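Huanca Two-Arm Bench Station

Order code 649. Sold and serviced by Trenddale.

The Huanca is a two-arm station for light handling jobs: sorting, setting out, stacking and packing small goods. It works at a normal table height, so staff can step in beside it and take over a job by hand.

What changes for your staff

The repeat picking goes to the station. People keep the checking, the refilling and the odd items. At Skindon, Wilson Chambi's packing crew went from full shifts at the bench to two-hour turns, and the rest of the day goes on quality checks. No jobs were cut, but the crew did need training - allow three days for each person.

"My wrists are better. I do more walking now," says Kirsty Merrick, a packer there.

Specifications

Arms: two
Grippers: two-finger, parallel
Cycles between services: 2,000
Station weight: 418 pounds
Controls: laptop, supplied

Setup and practice

New operators start with paper cups and toy blocks before they move on to stock. Cups are light and easy to replace, and they can be set upright, tipped or upside down to give each arm a different approach.
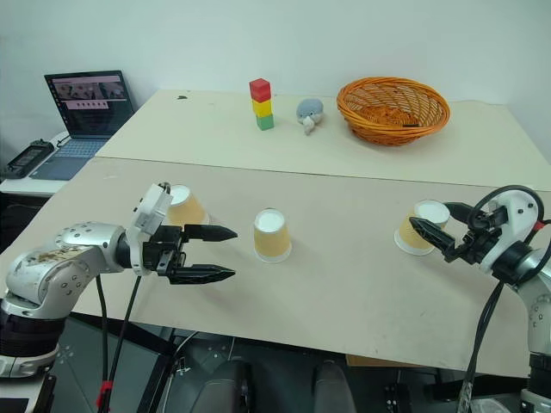 Ordering and support

Lead time is six weeks. Spare gripper fingers are sold in pairs, order code 824. For a site visit, ask for Segundo Giraldo at Trenddale.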